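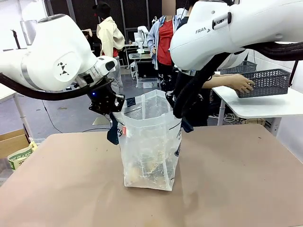 A see-through bag, standing up, open or shut it's still a bag

Putcombe Growers Forum > Kitchen and Pantry > Bags or tubs for bulk flour?

oatsandall
Tue 2 January
Happy new year everyone! We finally joined the bulk buy at Netela and I'm so excited I could hardly sleep. Two 12 kg sacks of wholemeal, one of rolled oats, and a box of red lentils in the most gorgeous colour. The question is where on earth to put it all. Mum kept everything in plastic bags inside a cupboard and swore by it. My neighbour says I'm mad if I don't buy proper tubs. What do you lot do? The kitchen gets hot by mid-afternoon and we've had pantry moths before (in the old house, but still).

crustylou
Tubs, tubs, tubs! I've got the square Antal ones with the clip lids and I love them. They stack, they wipe clean, and you can scoop straight out. We had moths for two summers running and they went through every bag in the cupboard, even the ones with ties. Little holes chewed right through the thin plastic.

mallee_baker
Going to disagree with lou here, sorry mate. I use heavy bags and have for years. You squeeze the air out as the flour goes down, which you can't do in a tub, and they fit whatever odd corner you've got. The thin ones are useless, I'll give you that. Get thick ones, fold the top over twice and peg it.
Freeze the flour first though. A few days in the chest freezer in smaller lots, then let it come back to room temperature before you open it or you'll get damp on the inside.

oatsandall
Ooh, I hadn't thought of freezing it. Does that change how it bakes?

mallee_baker
Not that I've noticed. My loaves look the same either way. Wholemeal keeps better cold anyhow, the oils in it go off in the heat and you get that crayon smell.

crustylou
Crayon smell is spot on haha. I had a whole batch of scones go in the chook bucket because of it.
I'll give you the freezer, but I'm not budging on tubs. Try filling a floppy bag out of a big sack by yourself! I ended up with flour in my slippers.

plumjam13
There's a trick to that. Roll the top of the bag down into a collar a hand's width deep and it'll stand up on the bench with its mouth open. Then use a jug, not the sack. If there's another pair of hands in the house, get them to hold both sides of the rim while you pour. My kids fight over that job.

oatsandall
A collar! Trying that tonight.

tworiversmill
Different angle: buy the grain whole and mill as you go. I've got a Mavitz hand mill bolted to the laundry bench and it has changed my baking completely. The smell of fresh-milled rye, I can't tell you. Whole grain sits happily in almost anything, bag or tub.

crustylou
How long does it take to mill enough for a loaf?

tworiversmill
Long enough for a podcast :) My arm got used to it. I'd say it's worth every turn, but my partner took one go and went back to the shop flour.

mallee_baker
Tried one at a mate's place, never again. But the bread was bloody good.

plumjam13
Bay leaves, does anyone do bay leaves? I put a couple in with the lentils and I've never had a moth in there.

crustylou
I did bay leaves the whole time I had moths so I'm not a believer.

plumjam13
Fair enough. I like them anyway, and they go in the soup after.

oatsandall
Update: the collar works!! Filled four bags of oats and hardly spilled any. They're in the freezer now, and I've ordered two Antal tubs for the wholemeal, so everybody gets to be right. Next bulk order closes in February and I'm already eyeing off the spelt. Has anyone had the Netela spelt? Is it better for bread or biscuits?

tworiversmill
Biscuits. Get the big bag.

crustylou
Bread! With a bit of honey in it. I'll put my recipe up in Baking when I find the card.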